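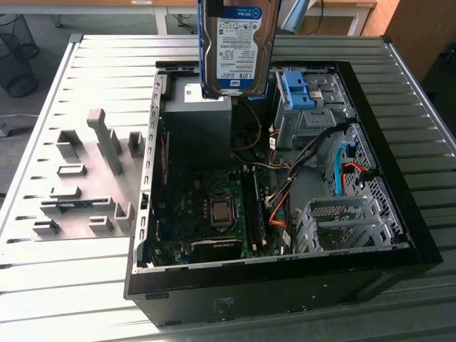 Photo: Grimia Quarterly

Acceptance

The contract defined a completed unit as one tower, received without a data drive, into which a drive had been fitted, secured, connected for data and power, and detected at boot. Vallejo had written the definition himself in August and now had to apply it.

The tower lay on its side on the slats with the panel off. The drive came in over the power supply, label forward, and stopped there, as it was meant to, while the controller compared where the drive was with where it had been told the drive would be. Then it moved right, across the board and the memory, toward the cage in the lower corner.

Cayetano Vallejo stood at the gate with a clipboard. Strachan had sent him to Wevcombe for the length of the acceptance run, which was 87 units. Strachan bought office computers when leases ended, refurbished them, and sold them to school districts. The cell had been built by a company called Trestard. Trestard had one engineer on site, a woman named Ilse, who had brought her own chair.

"It rotates before it descends," she said. "Last month it rotated during."

"Why the change?"

"Cables."

The drive turned, lowered, and met the cage rails. The force reading rose, fell, and leveled. Vallejo wrote down the time. A person at the manual bench did this step in the time it took to reach for the next drive, and so nobody had ever timed it separately. He had had to go over there with a stopwatch to get a figure, and the woman at the bench had slowed down to let him see.

Her name was Dorrit. She had fitted drives for Strachan since the company had worked out of a former carpet store. She had been told that the cell would take over the towers and that she would move to laptops, which paid the same and had smaller screws.

The data connector was the next step and the difficult one. A drive has a fixed shape and so does a cage. A cable has whatever shape it was left in by the last person to close the case. The cell dealt with this by looking for the plug, failing to find it, pushing the bundle gently to the left, and looking again. The contract allowed it 5 attempts. After that it raised a flag on the screen and waited.

On the first unit it found the plug on the second attempt. It gripped the body of the plug, aligned the key, and pressed. The power connector took three. At boot the drive was detected. Vallejo marked the unit complete.

"That's one," said Ilse.

He had spent two years reading claims about machines of this type. The videos were usually accurate in that the thing shown had occurred. They left out how the table had been arranged, who had arranged it, and what had been on it the day before. His report was supposed to supply this. Section 2 of his template was headed Preparation, and he had found over several sites that it was the longest section and that managers skipped it.

He began filling it in at the morning break. Panels removed by hand. Old drives removed by hand. Towers placed on the slats by hand, against the stops, within a tolerance he had measured and Ilse had disputed. Cable ties cut by hand. He asked who cut the cable ties.

"Dorrit does," said Ilse. "On her way in."

"Is that in the cycle time?"

"It isn't in the cell."

He wrote both statements down.

By noon the run had settled into a pattern. Units of one model went through with little trouble. Units of a second model, which had the same board and a slightly different front wall, went through if the free data cable had been left standing away from the metal and failed if it lay flat. The camera could not separate a flat cable from the perforated wall behind it. Ilse changed the angle of the lamp and the result improved for that model and got worse for the first. She changed it back and added a line to the script that moved the lamp according to the model. This took her 40 minutes. Vallejo recorded it as downtime. She asked him to record it as tuning, and he said that the template had no such category.

"Your template was written for conveyors," she said.

"It was."

Dorrit came over at lunch with a sandwich in wax paper and watched through the guard. The cell was on its fourth attempt at a plug. It moved the bundle left, paused, and moved it left again.

"It's under," she said.

"Under what?" said Ilse.

"Under the black ones. You don't look for it. You run a finger along the wall and it comes up."

Ilse looked at the fingers of the gripper, which were flat and had no sensing on the outer faces. She wrote something on the back of her hand. The cell made its fifth attempt and raised the flag. Dorrit put down the sandwich, waited for the gate light to go green, reached in, and had the plug seated before Ilse had finished acknowledging the stop.

Vallejo now had a difficulty. The contract provided for completed units and for failed units. It did not say what a unit was if the cell had fitted the drive and a person had connected it. He telephoned the office. The operations manager at Strachan had another call waiting, and asked whether the computer worked.

"Yes."

"Then it's complete."

"The definition says connected by the cell."

"Who wrote the definition?"

He said that he had.

"So what does it say about people?"

It said nothing about people. He had left them out on purpose, because at the previous site an operator had been helping the machine in ways that had not been written down, and the machine had passed, and after the operator was reassigned it had stopped passing. He explained this. The manager said it was an interesting case and took the other call.

He ruled a third column on the sheet and headed it Assisted.

In the afternoon the assisted column filled at a steady rate. Dorrit had work of her own at the manual bench and came across whenever the flag went up. She did not run. Ilse had logged the waiting time as an operator delay, and Vallejo struck it out, on the ground that no operator was specified. They discussed this for some time. It was a calm discussion. Both had had it before with other people.

The cell was good at screws. He wanted that to be in the report in plain terms. It picked up the correct screw, started it straight, and stopped at the set torque every time, and he examined the screws on each unit and found none crossed. It did not get tired of screws. It was good at the drive itself, too, provided that the cage was empty and the case was where it ought to be. A year earlier he had watched another firm's arm try to insert a drive backward until the supervisor switched it off at the wall. The improvement was real, and he wrote "substantial," and left it in.

It was poor at anything that hung. It was also poor at noticing. At a quarter past three it fitted a drive neatly into a tower with a retention lever standing up beside the processor. A person would have seen the lever, pushed it down, and thought no more of it. The cell had not been asked about levers. The machine did not boot. By the wording of the contract this was a failure of the cell. Ilse said it was a failure of the tower.

"Would Dorrit have passed it?" she asked.

"Dorrit would have closed the lever."

"Then you're testing it against Dorrit."

He considered that. The comparison in the business case was with a figure called standard labor, expressed in minutes, and there was nothing in it about levers either.

"Put it down as a failure," Ilse said. "I'll add a check for the lever."

"And the next thing?"

"I'll add a check for that."

The last tower of the run came up after the front office had gone home. It was the second model. The blue cable lay along the inner wall, close to the metal. Ilse stood with her arms folded. Dorrit had her coat on and had stopped to see the end of it.

The drive came in over the power supply and stopped. It moved right, rotated, and descended. The rails took it. The screws went in. The gripper returned for the data plug, looked, and did not find it. It pushed the bundle left and looked again.

"Under," said Dorrit, not to anyone.

On the third attempt the gripper did something Vallejo had not seen. It went to the wall, closed its fingers to a narrow gap, and drew them slowly along the metal from the top. It passed over the cable without lifting it. It came back and did it again from the other side, and the cable rose a little over the edge of the finger and lay there.

"When did you put that in?" he asked.

"At lunch. It hasn't worked until now."

The gripper took hold of the cable a short way below the plug. This was the wrong place to hold it. Held there, the plug swung when the arm moved, and the key could not be aligned. The arm brought it to the drive, touched it to the connector, withdrew, and touched it again. The counter on the screen went to 5 and the flag came up.

The gripper stayed where it was, holding the cable out over the drive.

Dorrit looked at Vallejo, and then at the gate light, which was green. She leaned in, took the plug between finger and thumb, and pressed it home without making the gripper let go. Then she connected the power. Ilse acknowledged the stop and the fingers opened.

The drive was detected at boot.

Vallejo entered it under Assisted and added up the columns. The completed units came to more than he had expected that morning and fewer than the contract required. He checked the addition. Then he turned back to Section 2, where there was a space at the bottom of the page, and wrote that ties had been cut by D. before the start of each shift, and that the time had not been recorded.

"How long does it take you?" he asked. "The ties."

"I've never looked," said Dorrit. "You can come in and time it if you want. I start at 7."

He wrote that down as well, and asked her which door.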